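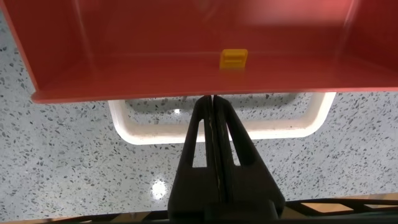 Page last changed: May, 4:05 pm, by L. Fairclough

Oveck kit, contents check, bench by the wall

Carrying on from the Brestby return. The kit came back in its outer case with the packing sheet missing, so I am working from the copy in the Votow folder. That copy has the old layout with the tray at the end. I have moved the tray to the start, as it gets used first.

Tray. Red plastic, rectangular, one piece. Washed in the sink with dish soap and a soft cloth, rinsed, left on the rack. Do not use the green pads. The finish is slightly glossy and the pads dull it, and then the next person reports it as worn. Rim checked by running a thumb along all the walls: no burrs. Set flat on the counter and pressed at each corner, no rocking. Pass.

Yellow block. Listed on the old sheet under "spacer" and on the new one under "block, small". Same part. I will use "block, small" from now on and have changed the label on the bag. The groove across the front collects lint. A dry toothbrush clears it. The block goes in the tray and stays in the tray, otherwise it ends up in the cutlery drawer again. Anjani Lumbantobing asked for a second one to be ordered as a spare. Put on the list, no date for it.

Color note: yellow on red is easy to find. The block that came with the Tennant kit was red, in the same red tray, and got thrown out with the packing at least once. If we ever reorder, specify yellow.

Counter. Wiped before starting and again between parts. The gray speckle hides crumbs and small grit, so wiping by eye is no use. Procedure is damp cloth from the wall to the front edge, then dry cloth in the same direction, then the flat of the hand. If anything is felt under the hand, start over. The front edge gets a separate pass with the cloth folded, and so does the drawer front under it when there have been liquids out.

Bread slice. Wiped with a damp cloth only. This one must not be soaked. Nuria Gallardo soaked the one from the earlier kit for an afternoon and it was still giving up water the following morning when pressed. It went back into the bag like that and the bag had to be thrown away. Squeeze test with two fingers at the crust and again in the middle: recovers fully within 5 seconds. Pass.

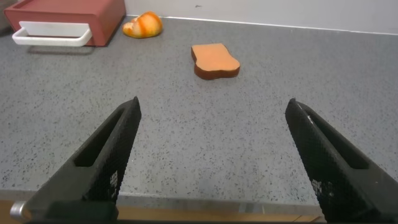

After the squeeze test it needs to lie flat for a while before it is bagged. Do not stand it on its crust against the wall to save space. It takes a curve that way and then it will not sit right on a plate. I have added "store flat" to the sheet in capitals, as the previous wording ("store neatly") was read in different ways.

The brown of the crust and the orange-tan of the top are different enough that a rub mark shows on one before the other. Check the crust first. I rubbed a white paper towel along it with light pressure and got no transfer. I also tried a corner of the towel with a drop of dish soap on it. Nothing there either. I would not go further than soap. The sheet used to allow alcohol wipes and I have crossed that out until somebody tests one on a slice we can afford to lose.

Small carton. The part I have the most doubts about. It is printed card on the sheet, but the sheet was written for the first supplier and I am not sure the material entry was ever updated. Treat as card until shown otherwise, meaning no water at all, dry cloth only. White ground with yellow and orange fruit printed on it. The old sheet says "juice", the new one says "carton, fruit". I have kept the second.

Standing test: place upright on the bare counter, tap the counter next to it with a knuckle, see whether it stays up. Repeat with the carton turned to each side. It stayed up in all positions. On a folded cloth it went over on the second tap, so the cloth is not a fair surface for this test and I have written "bare counter" next to it.

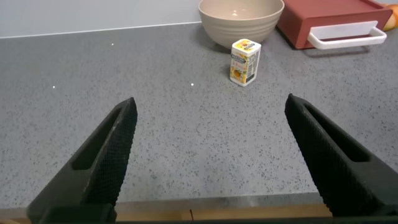
Chelsea Bramwell thinks the standing test is too gentle and that the carton ought to be loaded before it is tapped. Her point is that an empty carton and one with something in it fall over differently, and that people using the kit do put things in it when they can get the top open. She would rather see a dry bean or two inside, taped shut, and the test done again.

I have no objection to this but it changes the part. Once the top has been opened it does not close flush, and a taped top catches on the bag. If we do it, it should be done on a spare carton kept for testing, marked on the base. Added to the list below the spare block. Trevor Rowbotham to say whether there are any left in the Votow cupboard.

Also on the carton: corners. Look at the vertical corners in side light, since the print goes there before it goes on the faces. A fingernail is enough to lift it once it has started. Handle by the faces, not by pinching opposite corners.
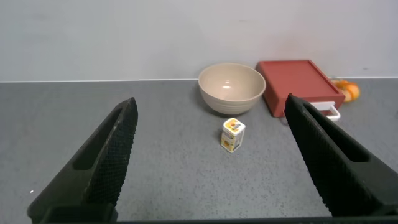
Position on the counter matters for the light check as well. Against the wall there is too much bounce off the white and soft corners look sharp. At the front edge your own shadow gets in. Halfway back is about right. I turn the carton and stay put myself, so that the light is the same each time.

Bagging order, revised: slice at the bottom, flat; carton in its own sleeve; block in the tray; tray on top, open side up. The old order had the tray at the bottom with everything loose inside it, and the carton came out with a dented corner at Brestby.

Record entered as 2,230 in the kit log. The number before it belongs to the Tennant kit and has no tray entry. Anjani to fill that in.

Open items:
Spare block, small, yellow.
Test carton, if Trevor finds one.
Material of carton to be confirmed with the supplier.
Alcohol wipe on a scrap slice.
New packing sheet to be printed and put inside the lid.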